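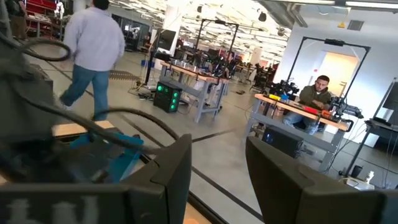
Setting up a shared bench with sorting bins
By Chidubem Babalola

Most shared workrooms start off tidy and go downhill from the tables outwards. A bench with no fixed place for parts fills up by lunchtime, and then the floor does the rest. The method below is the one we settled on in the Dalgleish building after trying a few others. It takes a morning for a room with several benches and less for a single table.

What you need

A large table with a smooth top
Three plastic bins in different colours, open at the top
Floor tape
A roll of masking tape and a marker pen
Cable ties or hook-and-loop straps
A damp cloth and a dry cloth

The bins don't have to be new or matching. Ours came out of a cupboard. What matters more is that you can lift each one with one hand when it is full, so don't go too big.

Step 1. Clear and clean the table

Take off everything that can be moved and put it on another surface, not on the floor. Equipment that is fixed in place stays where it is. Wipe the top with the damp cloth, working from the back to the front, then dry it. Glossy tops show every ring and smear, and masking tape will not hold on a damp one.

Look over the surface while you are at it. Fine cracks and lifted edges are worth noting, as small washers and screws will find their way into them. Run a fingernail across any line you see. If it catches, cover it with a strip of clear tape until it can be repaired properly.

Step 2. Sort out the floor first

It is tempting to go straight to the bins, but do the floor while the table is still clear. Walk the route from the door to each bench and mark its edges with floor tape. Leave enough width for two people to pass. Anything that sits on the floor, such as a computer tower or a stand with a monitor on it, should be close to the leg of the bench it serves and outside the walking route.

Press the tape down hard and go over it again with the side of your shoe. Old tape that has started to curl should come up completely before you lay new tape on top. We learned this with the Cevura tape, which is good stuff but will not stick to itself.

Step 3. Deal with the cables

Cables that have to move need slack, and cables that don't should have none. Go through them one at a time:

Follow the cable from one end to the other before you tie anything.
Coil the spare length in a loop about the size of a saucer and strap it near the end that stays still.
Leave a gentle curve wherever the cable leaves a housing or a plug. No sharp bends.
Keep straps loose enough to slide a pencil under.

Don't bundle power and signal cables together if you can help it. If you can't, at least mark both ends.

Step 4. Choose the bins

Decide what the categories are before you pick the colours. On a sorting bench we use "done", "to do" and "ask someone". Any more than that and people stop reading the labels.

Translucent bins are best for things that get used up, as you can see from the side how full they are. Opaque ones are better for things you would sooner not look at all day. A mix of the two is fine.

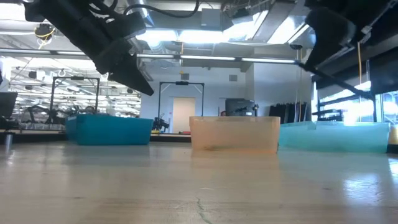
Issue 19 - page 16

Step 5. Place the bins

Stand the bins in a row across the middle of the table, with the working space in front of them. In our set the teal bin is on the left, the orange one in the centre and the pale aqua one on the right. The orange and aqua bins almost touch at the corner, and there is a wider gap after the teal. You may prefer even spacing, which looks neater. I like to keep one bin a little apart from the others, so that a hand going for it on the left doesn't knock the middle one.

If the table is near windows, check the row in the late afternoon as well as the morning. Daylight coming through a pale bin makes its contents easy to see, but it can also make the front of a dark one harder to read. Turn the labels to face the person working.

Step 6. Mark the positions

Put a small L of masking tape at two opposite corners of each bin. Write the category on the tape, not on the bin, and then the bins can be swapped or washed without relabelling. Replace the tape when it goes grubby.

Step 7. Try it for three days

Use the bench as normal and don't change anything. At the end, move whatever got in the way. With us it was always the right-hand bin, which crept towards the edge of the table.

Looking after it

Empty the bins before you leave. Tip out dust and bits over a bucket and wipe the inside, including the corners. Warm water with washing-up liquid is enough for most plastic. Skinero spray also works but leaves a film that has to be rinsed off.

Spare bins are kept in room 374. Please take the lids back too.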